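12/02/2022 - dye bench, second go at the walnut pot

Well, the walnut hulls have been soaking since before Christmas, and when I lifted the lid the smell nearly sent Bríd out into the yard. Strained the lot through an old pillowcase and got a lovely deep brown liquor, much darker than the May batch. Simmered it gently for two hours with the Hiria skeins in, unmordanted.

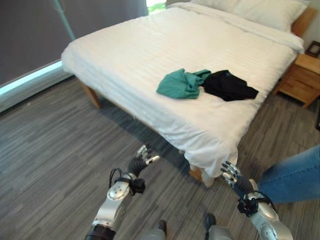

Does walnut need alum to hold on wool? It will take perfectly well without, as the hulls carry plenty of tannin, though alum seems to warm the shade a little.

Genji wants a proper charcoal for his blankets, so next I'll try an iron dip after the walnut, a tiny pinch and no more (iron makes wool harsh if you get greedy with it - I have learned this twice).
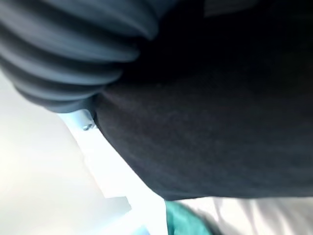 Iron after walnut is a fussy business and the colour moves quickly, so have the rinse bucket ready before you start. Kimie likes her greys dead even, but I am fonder of a bit of movement, the way that dark knit has near-black and slate mottled through it, and I'd be glad to get anywhere close. Stir less, then, and see.

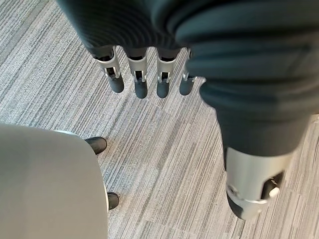 Bontu, if you are in before me, please leave the skeins in the pot to cool overnight and don't wring them. The Sokby yarn felts if you so much as look at it. Still need more pH strips.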